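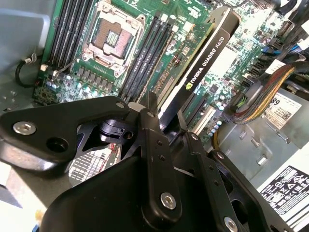
*Fig. 1. Gripper inside an open tower. CPU socket empty, graphics card (Quadro K620) still in its slot.*

**Work and Automation, handout 4: the refurbishing bench**
25 August 2021

Read this before the session and bring your own notes on the Cisten case. We'll spend most of our time on sections 2 and 4. Skip section 3 if you did the May reading.

## 1. The case

Cisten takes in used office computers, tests them, strips the ones not worth selling whole, and sells the parts. When our case begins it has 12 people on the benches. The firm signs up for a trial with Vitent, which supplies robot arms and the software to run them. The pitch, as quoted in the internal memo, is that the arms will "take over repetitive disassembly and free technicians for higher-value tasks."

I want you to be suspicious of every word in that sentence, and of "free" most of all. Who was asked whether they wanted to be freed? What are the higher-value tasks? The memo runs to several pages and doesn't name one. When Natália Skála interviewed the bench workers for her report, she asked each of them what they expected to be doing after the trial. Most said "the same, but watching."

Her report is your main source. It isn't neutral (she worked a bench herself for 2 years before she went into research) and she says so on the first page. The memo isn't neutral either and doesn't say so anywhere.

## 2. What the job is made of

Managers at Cisten described stripping a tower as one task. The time sheet has one line for it. Look at what a person has to deal with once the side panel is off:

- Cards held by a latch at the slot and usually a screw or clip at the bracket. The latch is often hidden under the card itself.
- Memory, with latches at the ends of the slot. Easy, if nothing is in the way.
- The processor socket. Lever, frame, then a field of contacts that is ruined by one careless touch. A board with a damaged socket drops to scrap price.
- Cables. These differ from one machine to the next even within a model, as somebody has usually been in there before you.

A robot arm can be good at the second of these and hopeless at the fourth, and a trial can be set up so that only the second gets measured. Ask this about any figure you are shown: which part of the job was counted, and who did the rest?

In the trial report, Vitent gives 328 completed part removals. That number has been repeated in two trade newsletters and at least one student essay from last year. The report doesn't tell us how many towers were opened and prepared by hand first, or how many attempts were stopped by a person. Skála's interviewees say that clearing cables out of the way was always done for the arm. So the robot did the pull and a technician did the thinking that made the pull possible. On the time sheet that second part went under "supervision."
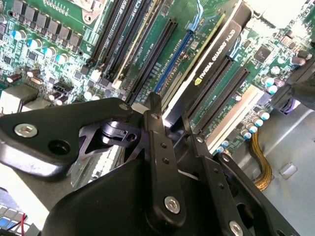

Supervision is a strange word for it. A supervisor normally has some say over the work. The people standing next to these arms could stop them and restart them, and that was the extent of it. They couldn't change the order of the parts, and they couldn't decide that a given machine wasn't worth the trouble, a judgment they had made many times a day before the trial. One of them told Skála she had gone from being good at something to being blamed for something. I'd like us to take that seriously as a finding and not file it under morale.

## 3. Background: the deskilling argument (skip if you did May)

The short version. When a skilled job is broken into small steps, the steps that can be written down move to a machine or to cheaper labor, and the knowledge of how they fit together moves to the office. Critics say this is too neat: new skills appear, and people find ways to keep hold of the old ones. Both sides have good cases. Neither side gets to win by pointing at a single bench.

## 4. A comparison, with cautions

Štěpánek is a smaller shop doing much the same work. It bought a single arm and let the technicians choose what to use it for. They put it on one model of desktop that arrived in large batches and kept everything else by hand. Staff there report 70 percent of their time on the tasks they did before.

It's tempting to hold this up as the good version. I'm not so sure. The figure is self-reported, the owner was in the building during the interviews, and the shop had a contract with Betia that guaranteed steady volume. Take away the contract and we don't know what the owner would have done with a machine that needs no wages. The technicians had a choice because somebody could afford to give them one - that isn't the same as a right to it.

## 5. For the session

Come ready to talk about these. Half a page of notes is enough.

1. Rewrite the sentence from the memo so that it names who gains time, who loses it, and who decides.
2. Pick one step of the bench work and say what a worker knows at that point that a time sheet wouldn't show.
3. What would Vitent have had to record for 328 to mean something?
4. Is the Štěpánek arrangement something a staff agreement could secure in writing? Draft one clause.

Skála's interview extracts are in the course folder, along with the memo. Read the extracts first.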